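Home News Meetings Get Involved Contact

Jarman Road Safety Group — minutes, October meeting

Opened 7.10 pm, Tuesday, supper room of the Jarman hall. Brigitta Baumgartner in the chair. Minutes by Cledwyn Wynne, who apologises in advance for the tone.

Previous minutes. Taken as read. One correction: the group did not "welcome" the interim crash report into the Fleltska Bridge death. It received it.

1. The interim report

The chair went through the report again for those who missed the last meeting. It runs to five pages, and two of those are a cover and a map. It finds that the ute left the road on the eastern approach and gives driver inattention as the likely cause. How that was arrived at is left unsaid. There is no mention of the guard rail, which residents had complained about in writing well before the crash.

It was asked whether the investigators had spoken to the people who live nearest the bridge. As far as anyone in the room could tell, they had not. The chair has now written twice asking for a list of those interviewed. The first letter got an automatic reply. The second got the same automatic reply.

Moved that the group ask the coroner directly for an inquest, and stop asking the shire to ask. Carried, one against. The member against felt it would upset the family. The chair said the family had asked for it, and read out their note.

2. The rail repair

The shire's newsletter says 200 metres of rail on the approach have been "renewed". Two members walked it on the weekend and found new reflectors on old posts. The minute-taker suggests we stop using the shire's word for it.

Brivier, the contractor, has not answered our query about what it was paid to do. The shire says that is commercial in confidence. It was pointed out that the tender notice was printed in the local paper, so somebody must have it in a drawer. Cledwyn to look through the library's back copies.

3. Traffic count

The shire's figure for the bridge is 232 vehicles a day. Several people laughed. The counter was laid during school holidays with the Caladau turn-off closed for resealing, and we have asked for a recount in term time. The engineer's office says a recount is "under consideration", the same phrase it used for the street lights.

4. Petition

The petition stands at 600 signatures. The chair wants it lodged before the next council sitting. There was some debate over whether council reads petitions or merely notes them. Past experience favours noting. Lodged it will be, anyway, with a stamped copy kept by us this time.
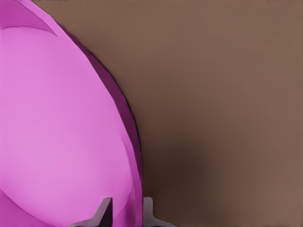 Brigitta Baumgartner said she would hand it over at the front counter herself and wait for the stamp, however long that took, and that she did not want to hear it had gone to the wrong department again.

5. Public meeting with the shire

The shire has offered a "listening session" at Caladau, at two in the afternoon on a working day. Members asked who exactly would be free to be listened to. Resolved to ask for an evening session in Jarman and for the engineer to attend in person. If only the communications officer is coming, we would like to be told beforehand — some of us have a fair drive.

6. Other business

The flowers at the bridge have been cleared away, it is thought by the mowing crew. Nobody at the depot knew anything of it. Chair to ask that they be left alone in future.

The hall heater is still broken. Reported again.

Closed 8.50 pm. Next meeting same place, bring a jumper.

Shares 5 Comments 0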